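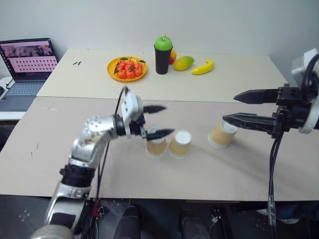

Has anyone here gone through the trainee intake at Okovard lately? I just got my call letter for Electrical Trainee at the Hokik hydro station and I'm thrilled, but I have a pile of questions! The letter says a written test, then a "practical and document check" on the same day, and it doesn't say what the practical is. My cousin thinks they sit you at a bench with ordinary stuff, like those paper cups with one lying on its side, and ask you to plan a sorting job step by step. I was expecting motor starters and relay wiring. I have a two-year diploma in electrical, and 19 months at a cement plant on the maintenance side, mostly panels and small motors. Should I be studying theory or getting my hands dirty again? Also, does the service bond still apply, and do you get any say in which station you're sent to? Thanks in advance, this page has already helped me so much with the application form.

Posted by hydro_hopeful
14 comments

relaycoil

Congratulations, that's a great letter to get! I joined through the same intake, two batches before yours, and I'm at the Caron station now. I love it here.

The written paper was 200 marks when I took it. Most of it was your own branch, and the rest was general reasoning, basic math and a little English. The branch part is wide but not deep. Transformers came up again and again – losses, cooling, parallel operation, why you never open a current transformer secondary under load. After that, star-delta starters, earthing, synchronizing a generator, and plain battery and charger questions. If you know how a governor works in simple terms you'll pick up a few marks that a lot of diploma holders leave behind. 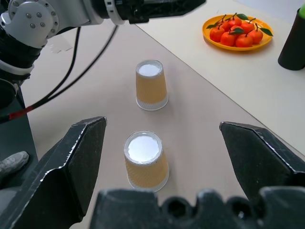 The practical for my batch was read a control drawing, find the fault somebody had put in a starter panel, and explain to the panel how you'd isolate it before touching anything. Say the isolation steps out loud! Permit, switch off, lock, test for dead, earth it. I fumbled the fault for a good while and still got through, and I'm sure it was the safety talk that did it. I can't promise they'll run it the same way for you, and other branches had something different, so I wouldn't rule out your cousin's version completely.

With your plant experience I'd spend the evenings on theory and one or two weekends on drawings. Old drawings from your cement plant are perfect if you're allowed to look at them at home.

On the bond: yes, we signed one. Read the page on what happens if you leave during training, it's a separate clause from leaving after. Station choice is a form with three blanks. I wrote Hokik first and got Caron, so fill in all three and mean them.

Helpful: 40

turbinefloor

bring originals!! and two sets of copies. guy in front of me had a scan of his diploma on his phone and they sent him off to find a print shop. also eat before, the document line went past 2 pm for us. fee was 500 for my batch, keep the receipt, they do ask for it. good luck

Helpful: 6

hydro_hopeful

Oh this is wonderful, thank you both! I had no idea about the separate bond clause, and I've just found it on the fourth page of the letter. I'm going to make a set of flash cards on transformers tonight and ask my old supervisor about the drawings. One more thing if relaycoil sees this – is there a hostel at Caron for trainees, or did you rent in town?

relaycoil

Hostel for the first year, shared rooms, decent food and very good tea. Take a mosquito net. After that most of us rented on the river side, and you can walk to the morning shift from there.

Helpful: 11

Shares: 23

Related
Proker thermal station: shift pattern for junior engineers
Okovard finance trainee test, which accounting topics?
Does apprenticeship time count as experience?
Medical check for plant assistants, color vision rules
Moving from Caron to Hokik after training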